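Pince Berge, suite du montage à l'atelier partagé. 1/

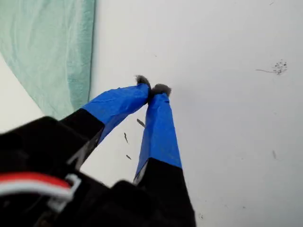
Ruban bleu sur les deux doigts, tampon gris au bout de chacun.

2/ J'ai repris les doigts hier soir. Le plastique nu glissait sur tout ce qui est lisse, donc ruban sur la partie haute et un petit tampon collé en pointe.

3/ Le doigt gauche plisse. J'ai fait chevaucher le ruban au milieu, je le referai quand j'aurai fini le rouleau d'essai. Le droit est plus propre.

4/ Câblage : le rouge et le blanc passent dans un clip blanc sur le boîtier. Tomos James m'a conseillé d'en mettre un deuxième plus près du bras. À voir.

5/ Premier réglage de fermeture à 504 dans le script. Trop serré, les tampons s'écrasaient. Je redescends par pas de 2.

6/ Prochaine étape : 100 cycles à vide, puis des bouchons en liège. Si un tampon se décolle avant la fin, je change de colle.

7/ Fichiers des doigts en v3 pour qui veut, demandez en réponse. Merci à Bohdana Panasiuk pour l'impression.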